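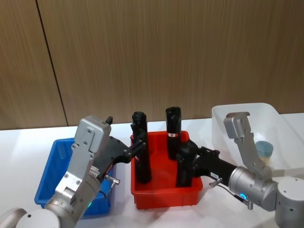
Do you have to empty every bin before you move things about? Only the one you are sorting. The rest can wait their turn, and generally do.

Tralia > Galleries > Sorting and Storage

30 November 2024 - by the Wisotell shelf desk

Our bin gallery began in July, when the Drirnmont store room held 244 parts and one label, which said "misc". We have since gone over to coloured bins, one kind of thing to each, and arguments have become shorter.

Blue, red and see-through white, all in a row on the white table. The red one has the black cylinders in it, stood upright, as the Lund method asks. Lund has a good deal to say about standing things upright - 19 pages of it, with a fold-out.

Red was meant to be for returns. Then it was for urgent jobs, then for urgent returns. At present it is for whatever is in it.

More bins will be added to the gallery once we agree what goes in them.

Contact us | © Tralia 2024 | Back to top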